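Heat Loss from Glazed Tableware in Still Air

Student project report, Materials and Measurement module
Uldale College

1. Background

Potters and manufacturers often claim that thick walls keep food and drink hot for longer. The claim is only partly right. A thick wall conducts heat more slowly, but it also has more mass, and a cold vessel with more mass takes more heat from its contents in the first few minutes. The purpose of this project was to separate the two effects for ordinary glazed pieces of the kind used at home.

A secondary question was whether the color of the outer glaze matters. Dark and light surfaces differ strongly in how they absorb sunlight, and it is common to assume that they must also differ in how they lose heat at the temperature of soup or coffee. Published values for glazed ceramics suggest otherwise: at these temperatures most glazes emit in the infrared to nearly the same degree, whatever their color.

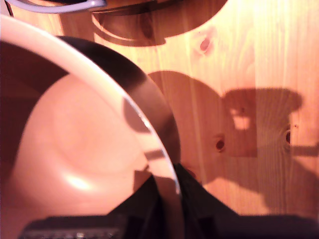 2. Method

Vessels were bought from two suppliers, Lultstead and Buckley, in matched shapes with either a dark or a light outer glaze. Each vessel was weighed dry and left in the test room overnight so that it started at room temperature. Water was heated in a kettle, poured to a marked level, and logged with a Zollier thermocouple probe held at mid-depth by a clamp.

Room temperature was controlled by the building system and checked at the start and end of each run. Windows and the corridor door were kept shut. Runs took place in March, mostly on a Sunday, when the ventilation was at its lowest setting. We completed 32 runs. The logger took one reading per second and each run lasted 2000 seconds.

Two starting conditions were used. In the first, water went straight into a vessel at room temperature. In the second, the vessel was filled with hot water, emptied after two minutes, dried with a cloth and refilled. The second condition was meant to remove most of the wall-heating effect from the early part of the curve.

3. Results

All of the cooling curves had the same general shape — a short steep section followed by a long one that fitted a single exponential closely. The steep section was much reduced in the preheated runs. In room-temperature runs it was longer for the heavier vessels, as expected.

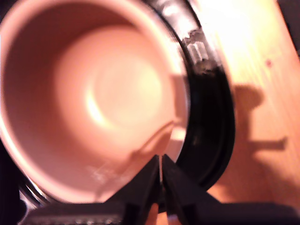 After the steep section, the decay constants for thick and thin walls differed by less than the spread between repeat runs. Wall thickness therefore had little effect once the wall had warmed. The open surface of the water dominated: a loose card lid changed the decay constant more than any change of vessel did. Evaporation accounts for most of this.

No effect of outer glaze color could be found. The difference between dark and light pairs changed sign from one pair to the next.

One run was discarded. The logger stopped at reading 1505 when its battery failed, and the earlier part of the file showed drift that could not be corrected.

4. Sources of error

The probe was checked in melting ice and in boiling water, with 100 °C taken as the upper reference and no correction made for air pressure. Pouring time varied between operators and shifts the start of each curve by a few seconds. The probe stem also conducts some heat out of the water. This loss was present in every run and was not measured separately.

The fill level was the weakest part of the method. It was judged by eye against a pencil mark, and in wide vessels a small error in level is a large error in volume. Weighing the filled vessel would have been better — the balance was available and we did not think of it until the second week.

5. Further work

The lidded runs should be repeated with lids of known fit. It would also be useful to stand the vessels on cork, slate and steel in turn, as heat flow through the base was ignored in our analysis.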